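Print this page | E-mail this page

Bench notebook, Katthorpe workshop
07/04/2022
Foltard gripper kit, trial unit, second sitting

Picked up where Botond left off. Firmware was already flashed, so I went straight to cloths. The Foltard sheet promises "soft goods out of the box" and I wanted to see what they mean by that before we sign for anything.

Ran 40 picks on the cloths at their default settings. 21 counted as good by my rule (lifted, carried, let go over the bin). Their sales page has a much nicer number, but it doesn't say what was being picked or how it was laid out. I've written to Clotcombe, who sell the kit here, and asked for the test conditions. No answer yet.

Most misses were the same kind: fingers close a bit high and come up with nothing. Dropping the approach height helped in the few runs I tried, then I got a table contact fault and had to home the arm. The fault text reads "code 88" and the manual stops at code 60-something. Kyung-tae thinks it's a force limit. Could be. I'd like it in writing.

Other gripes:
– Fingertips are narrow for fabric. Wider pads are an extra, 491 for the pair, and they weren't on the first quote.
– Wrist view smears on fast moves. The planner seems to use those views anyway. Need to try half speed before blaming the fingers.
– Calibration wizard forgets the tool offset after a power cycle. Did it twice today.

Fair's fair, the mounting plate fit first time and the arm side of the cabling was painless. Repeat accuracy on the hard test blocks was fine too, but we can already do hard blocks with the old Ji unit.

To do: half speed run, same cloths, same layout. Ask Haris for the old log so we compare like with like. Don't let the trial period lapse, August is when they start billing.

Yellow cloths, default speed:

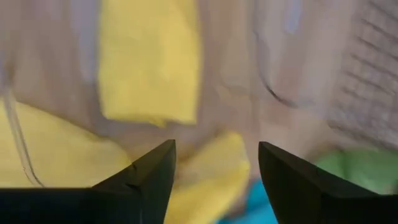

Man-sik Ji: I'd hold off on the wide pads until the half speed run is in. If the height estimate is what's wrong, we'd be paying extra to miss with bigger fingers. Also, please put the approach height you changed to in the log, I can't find it.

Contact the workshop | Copyright Katthorpe | Back to top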